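# Gostard Hard Wax Oil

A clear oil for bare or sanded wood, sold by Gravo in small tins. Suitable for kitchen spoons, toys, shelves and worktops.
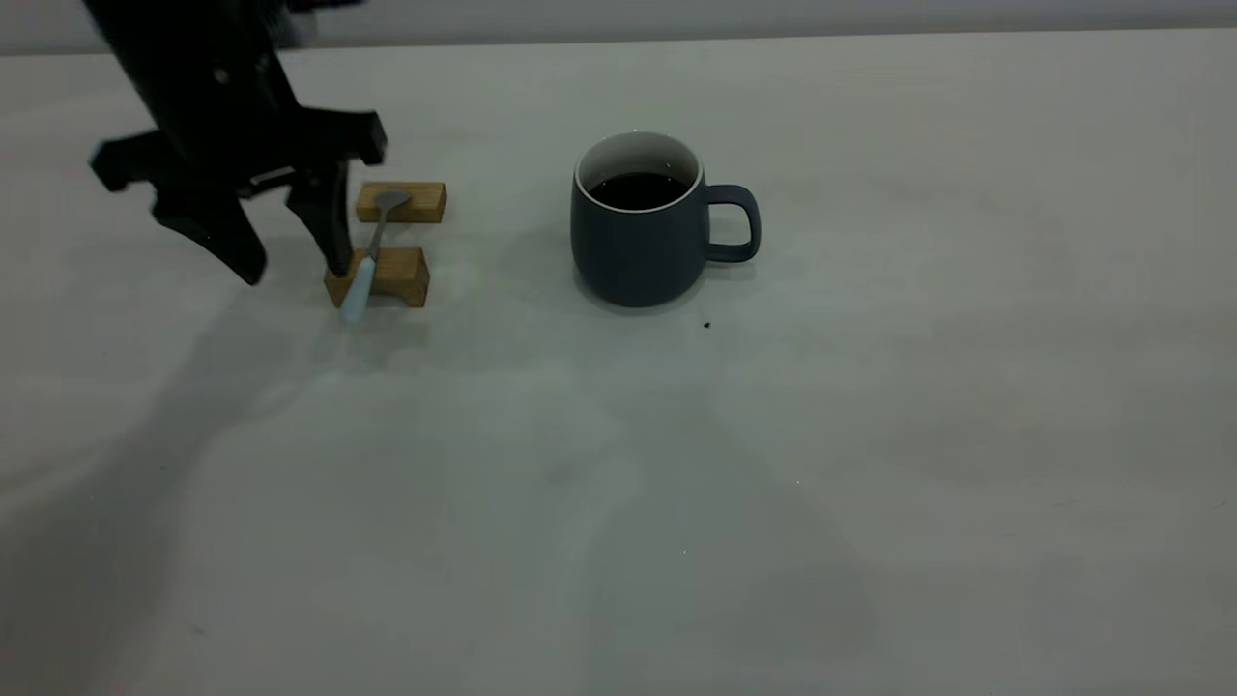 Stir well before use and don't thin it. Put on 2 light coats with a lint-free cloth, wipe off the extra after 20 minutes and leave overnight between coats. It dries to a low sheen – there is no gloss version.

Darker woods may need a third coat on end grain. Lay used cloths flat outdoors to dry, as they can heat up if bundled.

Tins are packed by hand, so orders placed on Sunday go out the next working day. Trade boxes hold 50 tins; ask for Kelly Rezende.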